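# Nernach: one planner, two arms, and who gets to go first

Draft of 17 June 2018, A. Segura and M. Bermúdez 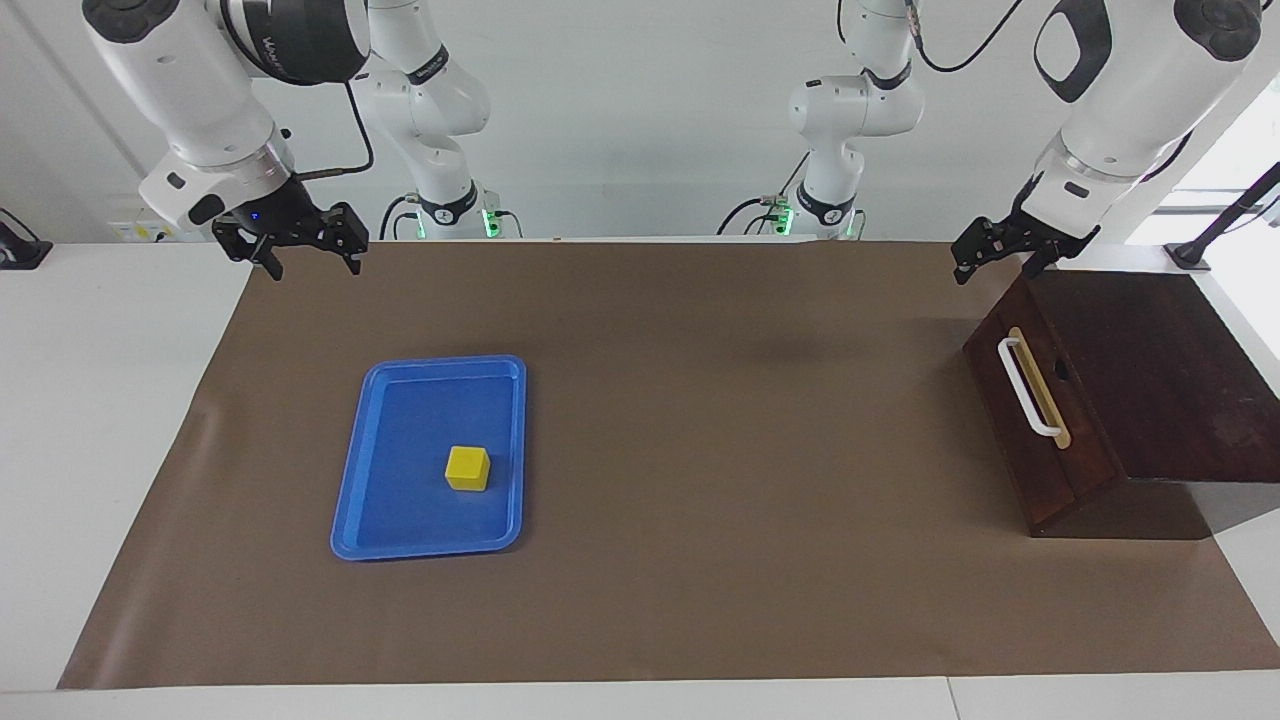
**Section 4 | Planning and arbitration**

*Figure 4. Start pose for the cube-and-box task. Both grippers open and empty, cube on the blue tray, box at the right with its handle facing the tray.*

4.1 Task. Cube goes from the tray into the wooden box. The box has to be opened by its handle first and held open while the cube is dropped in. Two arms, one goal, and a fair amount of shared air between them. All start poses are like Fig. 4: grippers parked near the back edge of the brown mat, the right one well behind the tray, the left one just above and to the left of the box. We keep the park height the same for both arms so the first move is always downwards and forwards. Makes the logs far easier to read.

The naming trips people up. "Right" and "left" in Nernach are the robot's own, so in Fig. 4 the right arm is on the left of the picture. Every config file follows this. Section 3 had it backwards in the May draft, now fixed (we hope).

4.2 Two queues. Each arm has its own queue of short motion segments. The planner fills them, the arbiter (Rornetti) decides which segment may start. Rornetti knows nothing about cubes or handles. It sees a swept volume, an arm label and a priority, and that is all. If two volumes overlap in time, the lower priority segment waits. Early on we let the waiting arm replan instead, and got arms dodging each other in circles. Waiting is duller and better.

Priority is set by the task step. The left arm has it until the box is reported open, then the right arm takes over. A segment that has already started is never pre-empted, only slowed down.

4.3 Perception. Box pose comes from the handle. The pale plate behind it gives a clean edge against the dark wood and the fit is stable over most of the mat. The lid is fitted afterwards, from the known offset. Cube pose is easier: colour threshold, then a box fit on the top face. The tray is found seperately and used only as a keep-out rim, so that the fingers come down inside it. Reach limits are checked at this stage too. A box lying partly off the mat is still accepted as long as the handle can be reached, no need to reject it.

One weak spot. When daylight from the right is strong, the cube's top face gets close to white and the threshold lets go of part of it. The fit then sits too far to one side. We clamp the size to the known cube, which cures most of this, not all.

4.4 Results. 470 runs at the Vultelbridge bench, same code throughout, tray and box moved between runs. Of these 104 had at least one arbiter wait. 9 ended in deadlock, each time with the left arm holding the lid and the right arm asking for a volume that clipped the left wrist. No wait of any kind was seen in the approach phase, only near the box. The planner was capped at 3000 samples per segment and seldom came near it.

The deadlocks are a planner fault more than an arbiter one. Rornetti did as told. The planner asks for the straight line to the drop point and has no idea the other wrist will be staying put. Bermúdez has a patch that adds held poses to the collision world before sampling; first trials on the Toledo copy of the bench look fine but there are to few of them to report. See 6.2 for the patch itself and the two settings it adds.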